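Repair, Reuse and Other Promises
Speaker notes, second draft, 8/16/19

Opening. Don't thank everyone, there's no time. Start with the question: who here has a dead computer in a cupboard? Wait for hands. Then: who kept it because they meant to get it mended? Most hands stay up. We like the idea of repair a great deal more than we like doing it.

My worry with this subject is that it makes us feel good far too quickly. I've sat through 18 talks on the "circular economy" and I still couldn't tell you where a used memory stick goes. 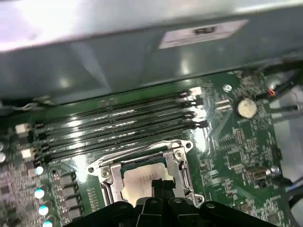
Take the Plotel scheme. It began in 2005 with a nice leaflet and a promise that every office machine handed in would be "given a second life". I asked what counted as a second life. Being weighed counted. Being put on a lorry counted. Pause here, let that sink in.

Then Clonis, who at least publish a report. Read out the line about "recovered value". Ask the room what it means. I don't know either, and I wrote to them twice.

Next: the price problem. A used part is only worth saving if somebody wants it, and old parts go out of favour fast. Ndung'u sell tested processors with a four month guarantee. Good for them. But who pays for the testing? If it's the buyer, say so on the box.

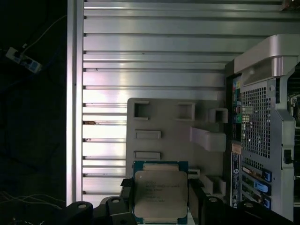
Words: Oduor Masanja

Part two, the right to repair. I'm for it, mostly. But a right to open the case doesn't put a spare part in your hand, or teach you which part has failed. Tell the Hitier story (short version!): four visits to the shop, over £90 spent, same fault. They were perfectly polite each time.

If someone asks about school projects, say I'd like to see what happened to the machines a year on. Launch day photos don't count.
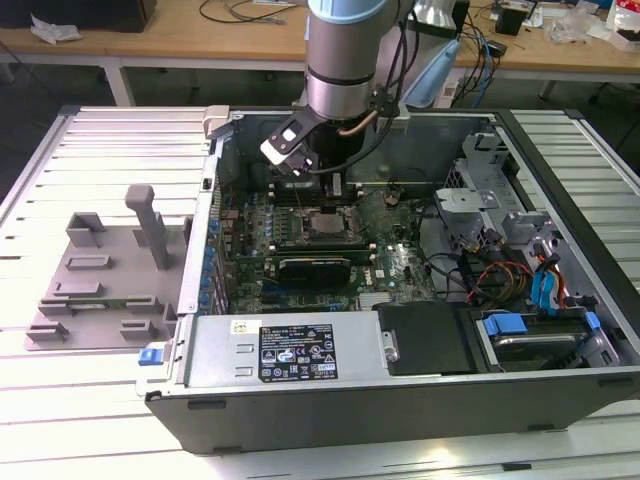
Desktop tower with the side panel off.

Last bit. Three things to ask any scheme before you hand over a machine:
Where does it go next?
Who checks?
Can I see last October's figures?

If they send you a leaflet, keep your computer. Questions, then tea.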